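Let me hold the robot's hand a bit longer

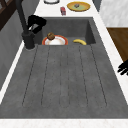
Simulated kitchen: plate and banana in the sink, gripper at the right.

I've spent most of April 2019 steering a pretend robot round a pretend kitchen, and I've come out of it with opinions! We do our teaching by remote control at Ganovik. You sit there with a controller, you move the arm, and the software (ours is called Bredov) saves every wobble.

The fashion is to collect as many goes as you can. One lot I read about were very proud of their 879. Fine, but how many were any good? I'd take 30 careful ones over that pile, done by someone who slows down near the plate and doesn't panic when the banana rolls.

And please, let people make mistakes and keep the recoveries in. My first two days were awful, all overshooting and muttering, and I still think those fumbles are worth having (my boss wants them binned). A robot that has only ever seen perfect grabs won't have a clue what to do after a bad one. We're trying it my way in May, fumbles and all.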